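About Us | Company | Stationery Supply and Kitting

About Kouris Desk Supply

Kouris Desk Supply selects, checks and packs small stationery for schools, clinics and offices. The range is narrow: highlighters, markers, pens, paper clips, binder clips, erasers, adhesive notes and the containers they are kept in. We do not sell furniture, paper by the pallet or printer consumables. Customers who need those items buy them elsewhere and come to us for the contents of the desk drawer.

The company operates from a single building in Potholm. Receiving is on the street side, the shelving runs through the middle, and the packing tables are at the back where the light is even. Orders placed through the Jerketwood office are packed in the same building and follow the same procedure.

What we supply

Most of our volume leaves as desk sets. A desk set is a fixed list of items packed in one carton for one workstation. The standard set, sold under the name Fulis, contains 16 items, including 4 highlighters in different colors and 2 jars of paper clips. The list is reviewed once a year, in January, and stays fixed until the next review. A customer who reorders in the fall receives the same set that was delivered in the spring.

Loose items are also available. The minimum order for loose items is 100 pieces per line, and colors may be mixed within a line. Manufacturers' own markings and barcodes are left in place. We do not relabel, overprint or remove them, as many customers scan the original code into their own stock records.

How items are checked

Every highlighter is checked for cap fit before packing. A cap that turns freely on the barrel is set aside. A cap that has to be forced is also set aside, and the carton it came from is opened and checked in full. We prefer caps that let the tip color show through, so that a user can pick the right marker from a cup without opening it. The barrel print must be legible and the barcode must read on the first pass.
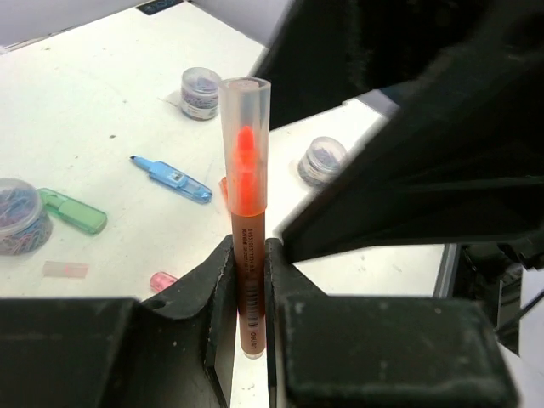

Tip shape is recorded on the item card. Chisel tips are the default for highlighters, with one edge for a full line of text and the corner for underlining. Bullet tips are stocked for wall planners and are listed separately. A sample from each incoming batch is drawn across coated and uncoated paper, left for two minutes and rubbed with a dry finger. The test sheets are kept with the batch paperwork until the batch is sold through.

Paper clips are supplied in clear jars. Opaque tubs were used in earlier years and were dropped after repeated requests from school offices, where staff wanted to see the fill level from across the room. Jars are filled by weight, so the number of clips varies slightly between sizes. Coated clips are checked for bare ends and for coating that has bonded two clips together. Lids are closed by hand and the jar is inverted once over a tray before it goes into the carton.

Packing

Cartons are packed heaviest item first. Jars go in the bottom corners with a card divider between them. Highlighters and pens lie flat in the upper layer, caps all facing the same end - a reversed cap is easy to spot before the lid is closed. The packing list goes on top, printed side up. Void fill is paper.

Returns are accepted on unopened jars and on highlighters with the cap undisturbed. Opened items are not restocked. Dried-out highlighters from a current batch are replaced without return, provided the batch code on the carton label is quoted.

Working with us

New accounts start with a sample set. It is packed to the same list as the standard set and carries the same label, so it can be used to test a receiving procedure as well as the products. After approval, the account is given a set list with its own reference, and changes to that list are made in writing only.

We can build custom sets on request. A custom list may include any item in the current range and up to two items supplied by the customer - a branded notepad or an access card holder, for instance. Customer-supplied items are stored on separate shelving and are not included in our checks beyond a visual inspection for damage in transit.

Lead times, carton dimensions and the current item list are available from the Potholm office.

Page revised January 2021

Contact | Ordering | Returns | © Kouris Desk Supply, Potholm | Back to top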